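Housekeeping and Textile Care
Unit 6 handout: The household laundry area
Instructor: Laine Mets

Read before the practical. Bring a pen and your Unit 5 worksheet, because the load sheets carry over.

6.1 What the unit covers

Unit 5 dealt with fibers and care labels. This unit deals with the room where the work gets done: the machines, the floor, the baskets, and the order in which a load moves through them. Stain treatment is in Unit 7. Ironing and pressing are in Unit 8, and you will not be tested on them here.

The reading is chapter 3 of Urbonaitė, on reserve at the Jundley library desk. Skip the part on commercial tunnel washers.

6.2 Side by side or stacked

Most homes you will work in have one of two layouts. Side-by-side machines give you a flat top to sort and fold on, but they take up twice the floor. Stacked machines fit in a closet or along a short wall, and the folding has to happen somewhere else.

In a stacked pair the washer goes on the bottom. It is the heavier machine, and it shakes during the spin. The dryer sits above it on a stacking kit, which is a bracket or frame made for those two models. A dryer should never be set on a washer without one.

Points to check on a stacked pair:

Level. Put a spirit level on the floor of the opening and on top of the dryer. A washer that rocks will walk.
Hoses. Look for bulges at the fittings. Replace on the maker's schedule.
Door swing. Note which side the lower door hinges on before you decide where the basket goes.
Reach. A short person may not be able to see into the upper drum. Use a step stool with a wide base, not a chair.

6.3 Sorting and loading

Sort by color first, then by weight of fabric. Heavy items such as jeans and towels beat up thin knits if they share a drum, and they dry at a different rate.

Empty the pockets. Close zippers, open shirt buttons, turn printed shirts inside out. Small items (baby socks, straps, anything with hooks) go in a mesh bag.

For a front loader, fill the drum loosely until there is a hand's width of space at the top. An overfull drum does not rinse well. A nearly empty one can go out of balance -- one bath mat on its own is the usual culprit, so add a couple of towels.

Measure the detergent. Use the high-efficiency kind in a front loader and keep to the line on the cap. Students nearly always pour too much.

6.4 Unloading

Unload soon after the cycle ends. Clothes left in a closed drum pick up a sour smell and set their creases.

Put the basket on the floor close to the machine and clear of the door swing. A plastic basket is best for damp laundry. Wicker snags knits and takes a long time to dry out. 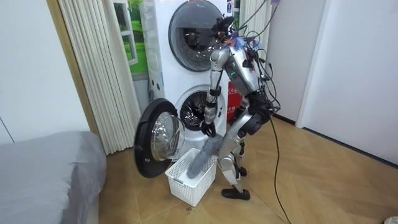 Take pieces out one or two at a time. Pulling on a whole wad twists sleeves around each other and stretches the necks of sweaters. With a low door, bend your knees and keep the basket near your feet so you are not turning with a load in your hands. Shake each piece once before it goes to the dryer or the line.

When you think you are finished, turn the drum by hand and look again. Socks cling to the top, where you can't see them from a standing position. Then run a finger around the fold of the rubber gasket. Coins and hairpins end up there.

6.5 After the load

Wipe the gasket and the inside of the door glass with a dry cloth. Leave the washer door ajar for a few hours so the drum can air, unless there are small children or pets in the home. Pull out the detergent drawer once a week and rinse it under the tap.

Clean the dryer's lint screen after every load. If water beads on the screen instead of running through, wash it with dish soap and a soft brush and let it dry fully before it goes back.

6.6 Practical and worksheet

The practical is in Room 224 and lasts 48 minutes. Work in pairs. One person unloads while the other fills in the load sheet, then switch. Barry Hebden will sign the sheets at the end, and an unsigned sheet gets no credit.

The worksheet is worth 20 points and is due Thursday, November 11, 2021, at the start of class. Describe the laundry area in your own home or one you know well. Include a floor sketch with the door swings marked, and say where you would put the basket and why. If you missed the September safety session, see Laine Mets before you use the machines.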